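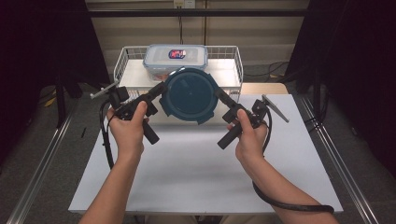
珐琅锅锅盖粘住打不开,求助

楼主 蓝边碗
如题。铸铁珐琅锅,24的,Rusberg,用了三年多。前天炖完牛尾关火就出门了,晚上回来盖子死活拿不下来。转都转不动。
试过:热水浇锅盖边缘,没用。放灶上小火加热,听到里面咕嘟了一下,不敢继续。拿木勺敲了几下边,也没用。
里面还有半锅牛尾汤……天不算凉,放到现在估计已经不能要了。汤就算了,锅要救。
有没有人遇到过,在线等,挺急的

2楼 半斤挂面
负压了。热的时候盖严,凉下来里面气缩了,吸住了。重新加热就行,你说的咕嘟一下就是快开了,继续啊怕什么

3楼 阿蒲
别听楼上的猛火加热。珐琅锅冷锅大火容易炸瓷。要小火,慢慢来,十来分钟。

4楼 半斤挂面
我什么时候说大火了

5楼 阿蒲
你说“继续啊怕什么”,新手看了不就开大了么

6楼 半斤挂面
行吧。小火。楼主,小火。

7楼 蓝边碗
小火烧了一刻钟,盖子边上冒了点汽,还是不动。现在关了。
补充一下,我怀疑不光是吸住,可能是糊住了。那天汤收得挺浓,牛尾胶多,锅沿一圈应该都是胶。

8楼 Reinhold Kramer
胶的话冷了就是胶水。我在德国的时候炖猪蹄也粘过,比你这个还厉害。办法:整个锅倒过来泡?不行,你里面有汤,会漏。那就用湿毛巾,滚水烫过的,围一圈裹在盖子和锅的接缝上,凉了就换,换四五次。胶化开就松了。
我中文打字慢,有错别字请原谅

9楼 茄子不吃皮
楼上中文比我好

10楼 老周修表
拿刀片划一圈不就完了,薄的那种,美工刀。

11楼 阿蒲
千万别!!锅沿那一圈很多牌子是没上亮釉的,或者釉特别薄,刀片一划一撬,崩一小块,以后就从那里生锈。我第一口锅就是这么废的,心疼到现在

12楼 老周修表
我划过,没事

13楼 阿蒲
你没事是你运气好

14楼 老周修表
我手稳。修表的。

15楼 桂圆干
笑死
不过我站阿蒲,金属的东西别往珐琅上招呼。要划用牙线,绕锅一圈来回拉,无蜡的那种容易断,用带蜡的。

16楼 蓝边碗
牙线这个有意思,我去找找。毛巾法正在弄,第二条了

17楼 Jennylyn Cabanatuan
我在餐厅后厨做过,我们的大铸铁锅盖粘住是常事。两个人弄最快。一个人按住锅身两个耳朵,一个人戴隔热手套抓盖子,往一个方向转,不要往上拔。转动了再提。往上拔是最费力的。还有你要小心突然松开,里面有热汤的话会溅。

18楼 蓝边碗
家里就我一个……

19楼 Jennylyn Cabanatuan
那锅放水槽里,底下垫湿抹布,不会跟着转。一样的

20楼 茄子不吃皮
顺便问下你们的锅盖里面有那种小突起吗,我那口没有,是不是买到假的了。Trendico上买的,特别便宜

21楼 半斤挂面
不是所有牌子都有突起。有的是圈纹有的是光的。便宜不等于假,但你说多便宜

22楼 茄子不吃皮
204

23楼 半斤挂面
……多大的

24楼 茄子不吃皮
22的,带个蒸架

25楼 桂圆干
204带蒸架,那就当204的锅用呗。能炖就行,我那口1000出头的Villanueva也就是炖个萝卜

26楼 阿蒲
不是这么说的。便宜的釉差别挺大,炖番茄这种酸的久了内壁会发乌。贵的也会,慢点而已

27楼 桂圆干
我那口贵的第二年就发乌了哈哈。小苏打煮煮回来一点,回不到新的。不影响吃

28楼 Fatima Anozie
插一句,发乌跟染色是两回事。染色用小苏打煮可以去掉。失去光泽是釉面被磨了,多半是钢丝球或者洗碗机,那个煮多久也回不来。我以前每天丢洗碗机,一年就哑光了,后来才改手洗。

29楼 老周修表
说明书上写可以进洗碗机

30楼 Fatima Anozie
写可以,没写会一直亮

31楼 蓝边碗
汇报!第四条毛巾+牙线拉了半圈断了,换一根接着拉,然后按Jennylyn说的放水槽里转,咔一声,动了!!
盖子下来了。锅沿一圈褐色的胶,跟琥珀似的。汤的味道我就不形容了。
锅没崩瓷,检查了两遍。谢谢各位!!

32楼 Reinhold Kramer
好极了。毛巾有功。

33楼 桂圆干
牙线有功

34楼 老周修表
刀片没机会立功

35楼 阿蒲
没机会最好

36楼 蓝边碗
都有功都有功。再问一个,锅沿那圈胶怎么洗,干了的抠不动

37楼 半斤挂面
泡。热水加洗洁精泡一晚上。盖子也泡,别叠着泡,叠着又给你粘上

38楼 Fatima Anozie
泡可以,泡完马上擦干。锅沿如果是没亮釉的那种,泡一夜会有点浮锈,擦干以后薄薄抹一层油就行。我一般只泡两个小时,中间换一次热水。

39楼 半斤挂面
泡一晚上我泡了好多年了,没锈

40楼 Fatima Anozie
看牌子的。我那个锈了。

41楼 Shanti Prajapati
我来问个别的。你们以后怎么防这个?我婆婆是在锅和盖之间夹一根筷子,关火以后。我觉得不太好看但是有用。

42楼 Jennylyn Cabanatuan
筷子可以。后厨我们是关火后盖子斜着放,留条缝。等不烫了再装盒进冰箱。别整锅放着过夜,这个跟粘不粘没关系,是容易坏。

43楼 阿蒲
还有那种夹在锅耳两边的硅胶小夹子,有些新锅自带,锅盖垫着不会全合上。本来是收纳时防磕的,关火以后拿来夹也行。锅还在火上的时候别用。

44楼 桂圆干
那个夹子我开箱当包装扔了……

45楼 茄子不吃皮
我也扔了。等下,我那个204的好像就没有

46楼 Shanti Prajapati
单卖的有吗?

47楼 阿蒲
有,搜锅盖保护夹。Mundeo那个店以前有,四个一包,现在不知道还上不上货

48楼 Analyn Dumlao
唱个反调。铸铁珐琅锅真的有必要吗。重得要死,洗一次手腕疼一次,还要防粘盖防崩瓷防发乌。我换成不锈钢厚底锅了,炖牛腩我家里人没吃出区别。

49楼 半斤挂面
有区别的,保温不一样

50楼 Analyn Dumlao
保温我关火就盛出来吃了啊,要那么久干嘛

51楼 Reinhold Kramer
做面包有区别。我用铸铁锅烤酸种面包,九月开始天凉了每周都烤。不锈钢锅我试过,底部的颜色不好。

52楼 Analyn Dumlao
不烤面包。那就是不烤面包的人不用买呗

53楼 桂圆干
也不是,就是喜欢看它摆在灶上,不行吗

54楼 Analyn Dumlao
行行行。这个理由我服

55楼 老周修表
手腕疼的买小一号。24换20,轻不少。两口之家足够。

56楼 蓝边碗
泡了两小时,胶全下来了,一擦就掉。没锈。锅沿抹了点花生油。
今天先煮个面,牛尾过阵子再说,有点阴影

57楼 茄子不吃皮
我那口要不要扔,没人回我

58楼 桂圆干
不扔!!掉瓷了再说。内壁掉瓷就别煮东西了,拿来种葱

59楼 茄子不吃皮
好的,先煮着

60楼 Shanti Prajapati
夹子搜到了,运费比夹子贵。继续用筷子。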